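# Holzer motion-capture glove – notes from the Brelent open day

1 Oct 2018

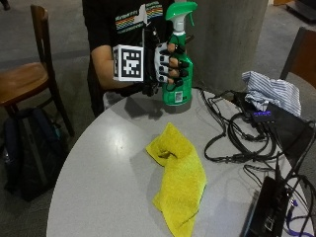 *Spray bottle grasp, with glove and wrist marker worn.*

Brelent demonstrated the Holzer glove as an input device for teaching household tasks to robots. The station was run by Parisa Shokri, and visitors could try it for 13 minutes each.

**Fit.** One size. Snug at the fingertips, slightly long in the thumb. The marker cube straps on behind the glove and adds bulk at the wrist.

**Tracking.** Finger data held up well on cylindrical grips. Wrist position dropped out 3 times in my session, always with the palm turned up – the fixed camera needs a clear view of the cube.

**Setup.** Calibration took nearly 50 seconds. Cabling takes up too much of a small table.

**Price.** Quoted at $2,022 with the Pano recording software.

Good for grasp studies. For cloth folding I would wait for the revised thumb sensor.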